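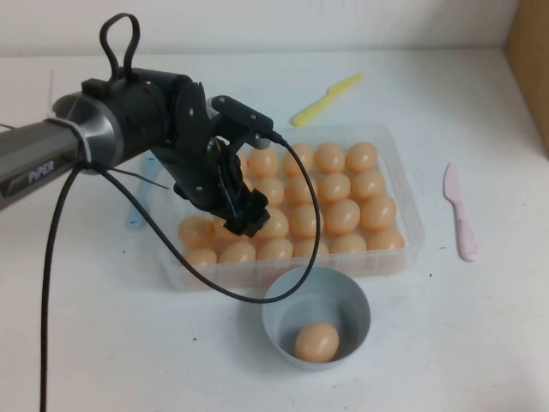 Category: Bench Notes / Grippers
By Soledad Holloway – July

Back on the eggs, tray to gray bowl, one egg per cycle. Same PiPER arm as before. Comparing the Vuller finger pads against the Alier ones, all else left alone.

Vuller first. Closing force at the setting we used for the blocks was too high, cracked two on the first pass. Dropped it to 19 percent and got through 10 picks without a crack, but one egg slid out sideways on the lift. Wrist was coming in tilted. Straightened it a little and reran.

Alier pads are softer and hold better on the narrow end. They also drag on the neighboring egg when the row is tight, so the approach needs to come from above and open less. Set the opening width to 765 counts in the controller for now – anything wider touches the next egg over.

Cable is still a problem. The black one off the top of the gripper loops over the tray and comes down by the bowl. On a low place it can brush the rim. Want a second strap farther up the forearm and a shorter loop before we do timed runs.

Calloway wants the same test with the Vondell controller. Not started. Need to copy the force settings over by hand, the export drops them.

To do: wipe pads, reprint left bracket spacer, log more than one bowl position.

2 comments | 0 shares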